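The Water at Starnley

Evaristo Ocampo did not believe in the spring, and he told the woman at the motel desk so before she had finished finding his key.

"You don't have to believe in it," she said. "It's four kilometres up the Hulura road. There's a tap."

He had come from the city on behalf of a magazine that paid by the word and late. The letter that brought him was from a retired surveyor who claimed the water had cured his knees. Attached were the names of eleven neighbours with cures of their own: a goitre, two bad backs, a marriage. Evaristo had spent fifteen years on this sort of thing -- weeping statues, a paddock where compasses were meant to spin -- and in his experience a list of names got shorter as soon as you rang them.

He rang them. Five picked up. The goitre had been a swollen gland. The marriage was over again. The surveyor, when he opened his door, came down the verandah steps one at a time with his hand on the rail.

"They're better in the mornings," he said.

"Better than what?"

"Than they'd be otherwise."

Evaristo wrote that down. It was the kind of sentence he collected.

They drove up in the surveyor's ute. The tap stuck out of a concrete block beside the road, with a tin sign that gave the elevation as 1361 feet and said nothing about knees. A man was filling jerry cans. He had come over from Mindach, he said, and he did it every second week, because his mother wouldn't drink anything else.

"Is she ill?"

"She's ninety-four."

"But is she ill?"

The man screwed a cap on and thought about it. "She's ninety-four," he said again, and put the can in the boot.
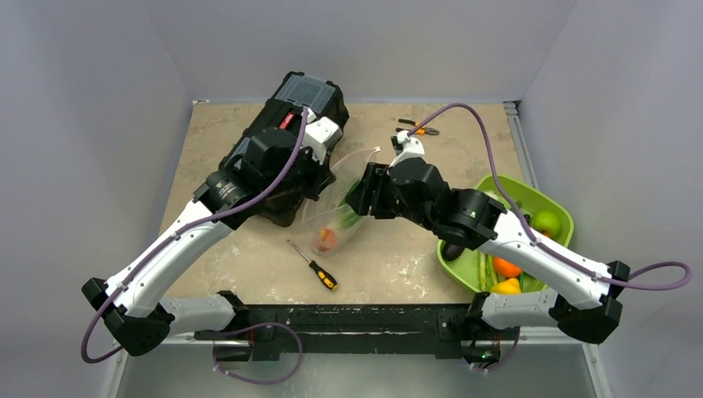
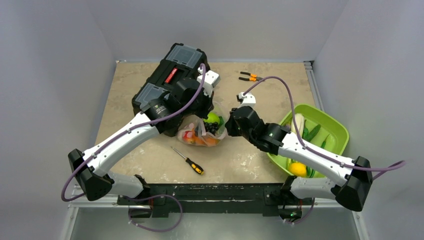 Evaristo filled two bottles at the spring and a third at the motel bathroom sink. He peeled the labels off all three, marked the bases with a pen, and posted them to Tsuji, who ran a small laboratory behind a tyre shop and owed him a favour. Then he waited. He ate at the pub, where the parmigiana was 40 per cent ham, and listened to a farmer explain that the government had capped a second spring in June and was keeping quiet about it. Which government? The farmer was not sure. All of them, probably.

Tsuji rang on the fourth day.

"Calcium, a bit of magnesium. Nothing you couldn't get from cheese."

"And the third bottle?"

"Same as the others."

"That one's from the sink."

"Well, it's the same water, mate. Where do you think the town gets it?"

He sat on the edge of the bed for a while. He had been brushing his teeth in it, and drinking it with his tablets at night. He bent his left knee, the one he'd hurt on the ice in Ottawa years ago, and straightened it, and bent it again. It clicked. It had always clicked. He tried to remember whether it used to hurt when it did.

The surveyor was on his verandah when Evaristo went to say goodbye.

"So it's rubbish," the old man said.

"It's tap water. You've had it in the kitchen all along."

"I know that. I laid out the pipe." He was looking at the road. "But I only ever walked up to the other one."

"You walked? With those knees?"

"Most mornings. Eight kilometres, there and back. You'd want to, if you thought there was something at the top."

Evaristo had the notebook in his jacket and left it there. The magazine wanted a cure or a fraud, and would pay $200 extra for a fraud. He asked the old man what time he usually set out.

"Six," said the surveyor. "Bring a hat."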